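Lasby shared workroom, users' meeting
July, 4:30 p.m., at the long bench
Present: Kavitha Sastry (chair), Panya Intarasuk (minutes), members from Colerura and Varghese

1. Last minutes
Accepted with one correction. The key deposit is paid to Flerkosia and not to the front office.

2. White table
Kavitha reminded everybody that the white table is for shared use. Several members leave their work on it overnight, and in the morning the next person must move it. Varghese asked if one half could be kept for long jobs. After some discussion this was not accepted. Work may stay on the table for 2 hours without a name card, and after this time anyone may put it on the shelf by the door.

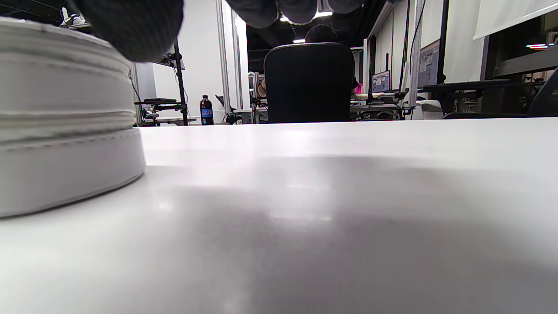 Members also asked about cleaning of the table top. Panya will buy soft cloths and a mild soap. Please do not use the strong cleaner from the sink, it made dull spots on the old table. The cost is 129 for cloths, soap and new name cards together, and it was approved.

3. Chairs
The office chairs should go back to the workbenches at the end of the day. Colerura reported that 4 chairs have loose arms. Kavitha will ask Flerkosia if the repair is included in the rent.

4. Evening hours
The room stays open until 7 p.m. during the summer. Varghese would like a later time and will write the request to Kavitha.

5. Other
The lost tape measure was found.

Meeting closed at 5:20 p.m.
Minutes: P. Intarasuk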